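Comparing Two Gripper Models from a Wrist Camera View in Simulation

18/12/2018

Reading time: 4 min

These steps compare the Fletum and Beller gripper models in the Bririer simulator, using a camera fixed to the wrist. The aim is to find out how much of the view each gripper blocks before any grasp trials are run. You need a working arm model and the cabinet world from the July release.

Step 1. Load the arm and attach the first gripper. Check that the tool flange and the gripper base share the same origin. A wrong offset does not raise an error, but every later measurement will be off by the same amount.

Step 2. Add the camera as a child of the gripper base, not of the last arm link. Set it behind the fingers, slightly above them, and tilt it until the fingertips are in view. Set the render size to 456 by 264 and save the camera pose to a file. Both grippers must use this file without edits.

Step 3. Open the fingers fully and move the arm to the first test pose, facing a wooden panel. Render one image before changing anything else. 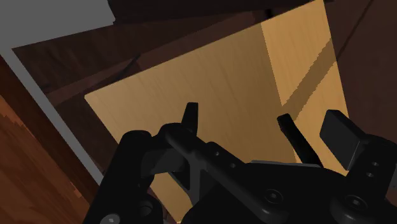
Wrist view at the first test pose, fingers open. The gripper takes up the lower half of the image.

Step 4. Check the render for clipping. Linkage bars and housings close to the lens are the usual trouble spots. If a part shows a hole where a solid face should be, lower the near clip distance and render again. Screw holes modeled in the mesh are fine and can stay.

Step 5. Turn on the segmentation output and count the pixels that belong to the gripper. Repeat at 11 finger positions from open to closed. Write the counts to a plain text file -- the plotting script does not read anything else.

Step 6. Swap in the second gripper and repeat steps 3 to 5. Keep the lights where they are. Shadows do not change the pixel count, but they do affect the edge detector if you use one later.

Step 7. Run 100 reach attempts per gripper with the Fabbri controller at default gains. Log the final position error together with the blocked area for each attempt.

If the two grippers differ in length, compare them at equal fingertip distance from the panel. Equal flange distance favors the shorter gripper -- its tips stop farther from the surface, and more of the panel stays in view.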